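Visit Report: Assembly Research Laboratory, Piltberg

Prepared for the Hopkin Technical Exchange

Members of the Exchange visited the Sidudeo laboratory in Piltberg on a Monday in December. The purpose was to review a method for teaching a robot arm to install computer parts. The method is of interest to the repair center at Gukcombe, where desktop machines are refurbished by hand.

The laboratory's approach is to train a single control policy on recorded human guidance and then refine it through short corrections. An operator takes over when the arm begins to drift, guides it back, and returns control. Only the corrected segments are added to the next round of training. Our hosts reported that 56 corrections were enough for the processor task – far fewer than they had planned for.

1. Handling the processor

Parts are presented in a gray fixture with recessed pockets, so that each one starts from a known position. The fingers hold the processor at its edges, and the view from the wrist is the main input to the policy at this stage. 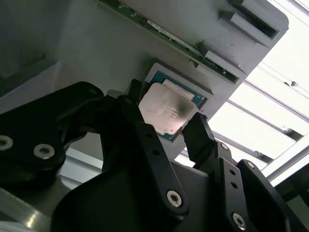 2. Work at the computer

The target is an ordinary desktop tower, laid on its side with the panel off. A memory module waits in a slot in the fixture, to the left of the case. The processor socket has no cooler on it, and the memory slots are next to it on the board. Cables and the drive cage take up much of the remaining space, and the approach path has to be planned with them in mind. Our hosts consider this clutter important to the method, as earlier trials on a bare board did not carry over well to a full case.

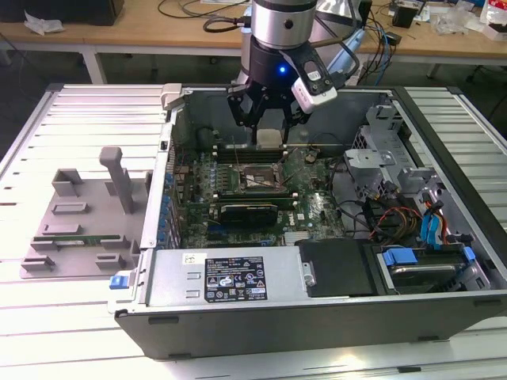
3. Reported results

In the most recent series of 100 memory insertions, the laboratory recorded 6 failures. In 2 of these the module was released before it was fully seated. The others were traced to a poor grasp at the fixture. Figures for the processor task are still being collected and were not shared.

4. Observations

The delegation noted that the results come from one model of computer. The laboratory intends to test a second case design next, and Gukcombe has offered to supply retired machines for that purpose. Members also asked for cycle times, which will be sent separately.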